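Chapter 7
Handling and Folding Filled Garments

7.1 Scope of the chapter

The preceding chapters dealt with flat goods: sheets, pillowcases, shirts, and trousers. These have little thickness, and a crease placed in them stays more or less where it is put. Filled garments behave differently. A padded jacket consists of two layers of shell fabric with loose or bonded fill between them, and most of its volume is air. Its folded size depends on how much of that air has been let out before each fold is made.

This chapter covers the preparation, folding, and storage of padded jackets, vests, and long coats. Quilts and comforters are treated in Chapter 8. Washing and drying are outside the scope of this volume. The methods follow the course notes of Wendell Nguyen-Tran, used at the Flustbridge linen training rooms, with the changes to the sleeve sequence later made by Rogelio Magbanua.

7.2 Terms

Shell: the outer fabric of the garment.
Fill: the down or fiber held between shell and lining.
Lobe: a rounded bulge formed where air and fill are trapped behind a fold.
Pinch point: the place where the fabric is gathered and held while the garment is moved or turned.
Loft: the thickness of the garment when laid out and left alone.

7.3 The work surface

A made bed is an acceptable surface for a single garment and is the one most often available in a home. It should be at least as wide as the garment with both sleeves extended. Bedding yields under the hands, so pressure must be applied with the flat of the forearm. A table gives a smaller finished bundle but allows slick shells to slide. At Flustbridge, tables are used for any batch over 60 garments.

Light bedding under a dark garment makes the outline easier to follow. Dark items left on the same surface should be moved to one side before work begins.

7.4 Behavior of a bunched garment

A filled garment dropped on a surface rarely lies flat. The shell rolls over on itself, and the fill collects in the parts that are not held down. Deep creases form between these parts. Pulling hard on one edge tightens the creases without flattening the lobes, and repeated pulling strains the quilting seams.

The correct first step is to take a small pinch of shell near a crease, lift it slightly, and draw it away from the thickest roll. A narrow grip is enough. Gathering a large handful compresses the fill at that place and drives air into the neighboring section. 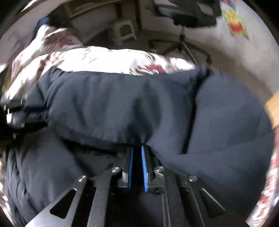

Figure 7.1 Dark navy padded garment in thick folds on patterned bedding, with the fabric gathered at a small pinch point.

7.5 Opening the garment

Work from the pinch point toward the hem. Release the fabric, move one hand's width along the crease, and pinch again. Once the back panel is flat, locate the collar and turn it away from the body of the worker. Close the zipper before the sleeves are folded in. Snaps may be left open until the air has been pressed out.

Sleeves are treated in Section 7.6. Readers working from the earlier Loltivthorpe edition should note that the left sleeve is now folded first.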